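Home Forums Projects Showcase Wiki Log in

Bed-making build, duvet is eating my grip planner

skallthorpe_fedir
Spare room is the test rig now, been at it since December. Two arms, head cam, hands with proper jointed fingers.

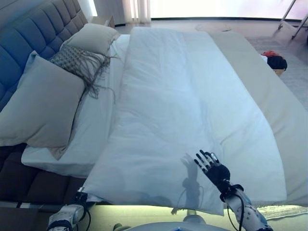

Getting the hand over the duvet is fine. Closing on it is where it goes wrong — fingertips pinch the cover, filling stays put, slides out on the lift. 3 nights of this. Anybody got soft stuff working with multi-finger hands or should I just go back to the parallel jaw?

doyoon_w
Go back to the jaw. Wide pads, silicone, done. Fingers are a tax on bedding

sarlak
disagree. Jaw is worse on anything puffy, you get the same pinch with less area. Scoop instead — thumb under the hanging end at the foot, other fingers on top, close slow. My success went from bad to 53 percent over a weekend just from that.

doyoon_w
53 is a coin flip lol

sarlak
a coin flip beats what you posted last month

skallthorpe_fedir
ok trying the scoop. Which way do you come in? My wrist hits its limit if I approach from the foot with the palm up

sarlak
palm sideways, roll it after contact. And drop your closing speed, way down

nilluner_yh
Check your depth too. White on white is awful, my stereo saw the duvet and sheet as one flat thing. Also the hand throws a shadow on it and my segmentation kept grabbing teh shadow. Curtains didnt help. Ended up with a lamp from the side

skallthorpe_fedir
huh. I do get a hard edge in the mask right next to the hand. Thought that was a wrinkle

gezer_s
What are you training on? I had roughly 2,000 grasps in sim and it was useless on real cloth. Hand-guided demos did more for me

doyoon_w
sim is fine if you tune the cloth

gezer_s
I tuned it for a month. It was not fine

skallthorpe_fedir
No sim here, all teleop. Will mask out the arm shadow first then do the sideways thing, one change at a time. Posting logs tonight if the wrist dosen't fault again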